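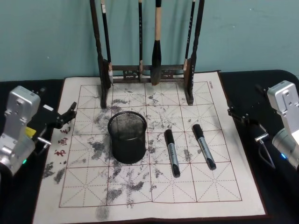
Trillimura

Trillimura is a two-arm tabletop robot kit sold by Flevard, a robotics supplier based in Wamotville. It is meant for schools, small laboratories and workshops that want to teach or test the handling of everyday objects. The kit is sold with two matching arms, a control box, a mounting rail and a set of task plans. The objects used in the tasks are sold separately in packs, the best known of which is the Aoki desk pack.

Design

The two arms are mounted on the near side of a work table and reach inward from the left and right. Each has a boxy silver-gray metal housing with rounded edges and mounting holes, and a cylindrical joint section below it. The work is done by black parallel-jaw grippers. A small indicator light is fitted low on each arm.

The grippers have two fingers that open and close in a straight line. They suit objects with a narrow body, such as pens, brush handles and small tools. Flat sheets and soft cloth are harder for them, and the manual advises against lifting paper from a smooth table without the optional fingertip pads.

A camera on a short mast looks down on the table from between the arms. Early kits shipped with a fixed mast. The current one tilts and is locked with a thumbscrew – a change that owners of the older model can buy as a spare part.

Control

The arms can be moved in 2 ways. In guided mode, an operator holds a pair of hand controllers and the arms copy the motion. In program mode, the control box plays back a saved motion or runs a task written by the user. Guided runs can be saved and used later as the starting point for a program.

Task plans

The basic kit includes 14 task plans. Each plan gives a table layout, a starting position for the arms and a finished state to be reached. Most use one arm at a time. The later plans call for both, with one gripper steadying an object while the other works on it.

A plan may be run with other objects of a like size. Flevard supplies a form for writing new layouts, and a number of schools have shared their own.

Aoki desk pack

The Aoki desk pack is built on writing and calligraphy supplies. Its layout uses an off-white practice cloth printed with a red grid of the "rice-character" type, in which every square is divided by dashed lines as a guide for Chinese characters. A dark wooden rack with hanging brushes stands at the far side of the cloth. A cylindrical black mesh pen holder is set on the grid, and markers are laid flat beside it.

The usual exercise is to pick up the markers and stand them in the holder. It begins with the holder empty and the markers at different angles, so the gripper has to turn before it closes. The rack adds an obstacle: the brushes hang freely from the top and differ in length and thickness, and an arm that swings too wide can set them moving.

The grid is also useful for setup. An operator can note which square an object sits on and return it there for the next run. Ink stains on a well-used cloth do not affect this use, although heavy gray or black patches make it harder for the camera to pick out a black object lying on them. Flevard sells the cloth as a single item.

Service and support

Flevard offers a setup visit for buyers near Wamotville and remote help for others. The service plan covers the arms and control box for 2 years. Gripper fingers and cables count as wearing parts and are left out of it. A training course for teachers is held each September.

Reception

Teachers have praised the kit for its short setup and for tasks that students can follow without a background in programming. The price has been the main complaint, along with fan noise from the control box. One school workshop reported 80 completed runs of the marker exercise before a gripper cable had to be replaced. Users have also asked for a longer rail – the present one limits how far apart the arms can be placed.

See also

Flevard
Parallel-jaw gripper
Tabletop robot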